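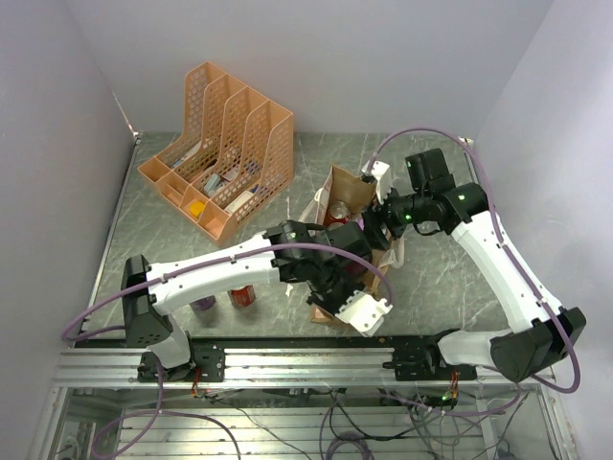

Orange file organiser and a paper bag, Thursday afternoon.

The organiser has four upright compartments in stepped heights, with a grid of square holes through the side panels. I set it on the diagonal, tall end to the back left. Square to the wall, the low compartment ends up behind whatever else is on the table. On an angle all four slots can be reached from the front.

Current allocation, tallest to lowest:

Slot one: booklets and cards. Thin stock leans in a slot this wide, and I have stopped correcting it.
Slot two: flat rectangular things.
Slot three: packets and printed cards.
Slot four: small items. They drop to the bottom and stay there, so nothing goes in that I need daily.

Drink cans go in the brown paper bag. Folding the rim over stiffens the opening and it stays up without being held. Plastic bags get hung over the side until there are enough to deal with. One red can is in, one is still on its side on the marble-pattern top. Cans roll, so they should go in first. I keep doing the paper first.

Hiyori Murakami asked why I don't use a proper bin. The paper bag folds flat and goes out with the recycling, and a bin would need its own spot.

Next job is labels for the slots. Itsuki Ueda suggests tying them through the square holes with string, which saves any glue on the plastic. I'll try it in October.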